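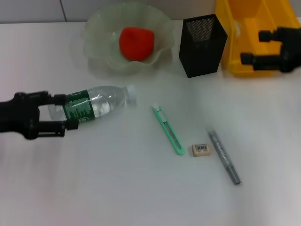
Bottle in the gripper, Friday afternoon at the Rernness student robotics open day.

I drove to Dakport expecting a sales pitch and got one, at least for the first half hour. The club's leaflet claims over 500 practice runs on tabletop objects. It doesn't say how many of those failed, and when I asked I was handed a second leaflet.

The student project itself is modest: two arms, one table, ordinary desk stuff. Fine by me. What I wanted to know was whether it copes when a stranger lays out the table, and my request to try that was politely put off until "next term."

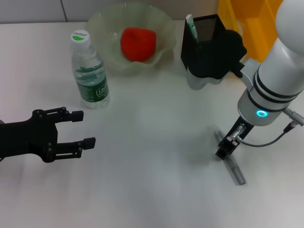
Zdislava Halás told me I was asking the wrong thing, and that a first-year team should be judged on whether it can explain its failures. Then they should print them.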